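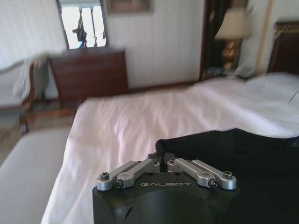 3.2 Versuchsaufbau und Durchführung

Untersucht wurde, wie stark die Lokalisierung der Bettkante durch die Handgelenkkamera von der Bewegung des Arms abhängt. Der Zweifingergreifer ragt dauerhaft ins Kamerabild und wurde vor der Auswertung mit einer festen Maske ausgeblendet. Der textile Überzug des Arms ändert dagegen seine Kontur mit der Gelenkstellung, die Maske musste hier je Pose angepasst werden.

Als Testumgebung diente ein möbliertes Schlafzimmer mit weiß bezogenem Bett. Das helle Laken vor der hellen Sitzbank liefert wenig Kontrast - für die Kantendetektion ein ungünstiger Fall. Kopfteil und Schrank aus dunklem Holz wurden als Referenzflächen verwendet.

Pro Konfiguration wurden 20 Anfahrten aufgezeichnet, jeweils aus 5 Startposen. Die Segmentierung erfolgte mit Grilix, die Auswertung der Trajektorien mit Storkov.

3.3 Ergebnisse

Bei langsamer Anfahrt wurde die Kante in 90 % der Fälle korrekt zugeordnet. Bei schneller Drehung des Handgelenks sank die Quote deutlich; die Fehler häuften sich in bewegungsunscharfen Randbereichen. Ein Verwerfen dieser Bilder verbesserte das Ergebnis, erhöhte aber die Latenz. Der Einfluss der Faltenlage im Laken wurde nicht getrennt erfasst, die Messreihe dazu folgt in Kapitel 4.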